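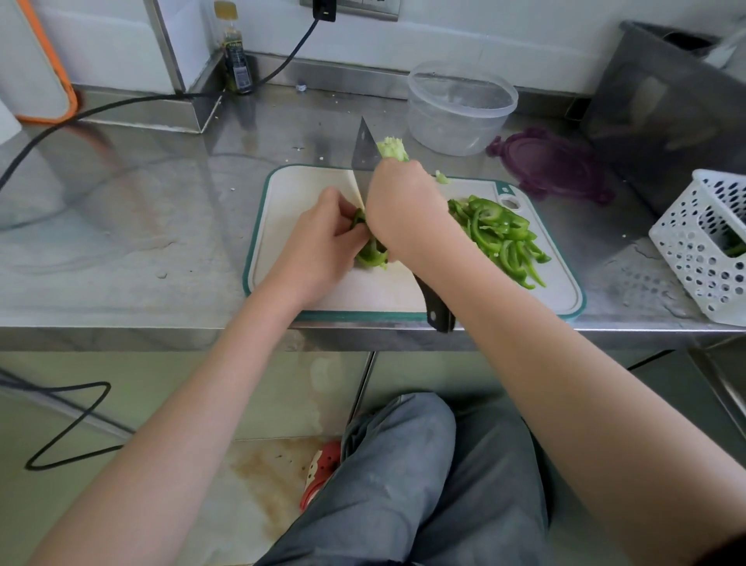
Hand slicing of green bell pepper at the steel counter, Okdale kitchen.

Progress report: Orari prep line, Okdale
Submitted by Irena Malinowski, 6th April
Grant holder: Baidoo Catering

1. Period covered

The report covers work from October to the end of the last quarter. The dispensing and portioning stages are installed and in daily use. Vegetable cutting is still done by hand for peppers and onions. Carrots, cucumbers and cabbage have moved to the automatic slicer.

2. Equipment status

The Akon portioning unit was accepted after a second round of testing. It fills 600 trays per shift on the cold line. The first round failed on lid alignment, and the supplier replaced the guide rail at its own cost. The replacement rail needs to be checked for wear every 20 shifts, and this has been added to the maintenance sheet.

The slicer handles firm produce without trouble. Bell peppers remain outside its range. The core has to come out first, and the walls vary enough in thickness that the feed plate either crushes them or lets them slide. Two feed plates were tried. Neither produced strips of the length the menu calls for. A third plate is on order.

3. Changes to work

Before installation, four people per shift were assigned to cutting and two to tray filling. The current split is two on cutting, one on tray filling and one on the new machine-minding post. The remaining two positions moved to the hot section, where there were open vacancies. No jobs were lost in the period.

Machine minding is graded one step above general prep. The work consists of loading hoppers, clearing stoppages, wiping down sensors and signing the cleaning log. Staff who took the training report less standing in one spot and more walking. Several have said the noise is tiring toward the end of a shift, and a reading will be taken before the summer.

The hand cutting that remains is more repetitive than it was. Cutters used to rotate through five or six kinds of produce in a morning. They now spend most of it on two. Ramiro Aranda, shift lead, has asked for a fixed swap between cutting and machine minding every two hours. The swap has been in place for three weeks on the early shift. The late shift does not yet have enough trained people to do the same.

4. Training

Total training time logged is 134 hours, against a planned 120. The overrun came from repeating the cleaning module after the portioning unit was modified. Knife skills sessions were kept in the program at the request of the staff – the original plan dropped them.

5. Stoppages

The line recorded 259 stoppages. Most were cleared at the machine without calling maintenance. The main cause was empty tray stacks, followed by produce bridging in the hopper.

6. Next period

Test the third feed plate on peppers. If it fails, peppers stay with hand cutting and the remaining plate budget goes to training for the late shift. Extend the two-hour swap to both shifts. Take the noise reading. Approval is requested for the budget transfer, should it be needed.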